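**plastic hangers, worth keeping?**

**golley21:** Clearing out the wardrobe, got far too many. Plastic or wood for shirts? Plastic ones seem fine to me
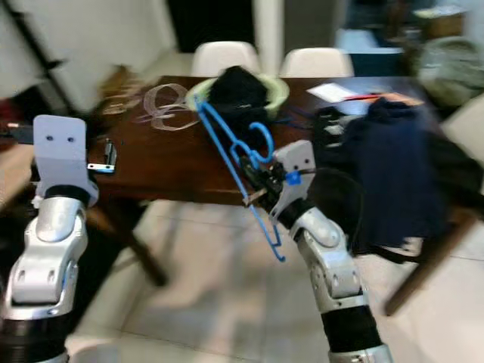 *blue plastic one*

**Evel:** wood. Plastic leaves bumps in the shoulders, lost a good jumper that way

**Myrtle Montoya:** Disagree. Jumpers shoudl be folded anyway. Mine are all plastic, had them since uni 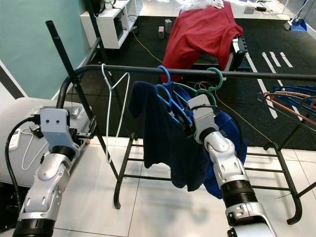
and never a bump on a shirt. Wood takes up twice the rail

**Evel:** cheap wood maybe

**golley21:** keeping the plastic then. ta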